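Depuis le mois de décembre, chez Osier, j'apprends à un robot le tour des gobelets, et j'ai fini par me faire une opinion sur la question, que je vous livre avec l'indulgence que l'on a pour les vieux métiers (ou les très jeunes).

On me demande souvent pourquoi je m'entête à piloter les deux bras à distance, geste après geste, alors qu'un bon script saurait retourner un gobelet. Il le saurait, oui ! Mais un script ne sait pas hésiter, et moi, au bout de 300 démonstrations, j'hésite encore, je reprends, je corrige la prise.

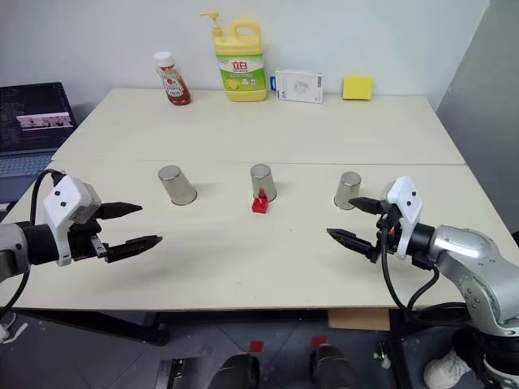
Or ce sont ces reprises que je tiens à garder. À Hirnau, nos collègues effacent tout ce qui n'est pas parfait ; ils ont gardé 52 essais sur 617, très beaux d'ailleurs, et je crois sincèrement qu'ils ont tort. Un enfant qui n'aurait vu que des gestes réussis serait bien embarrassé devant sa première maladresse.

Alors, de grâce, montrons lentement, et laissons nos ratés dans le lot.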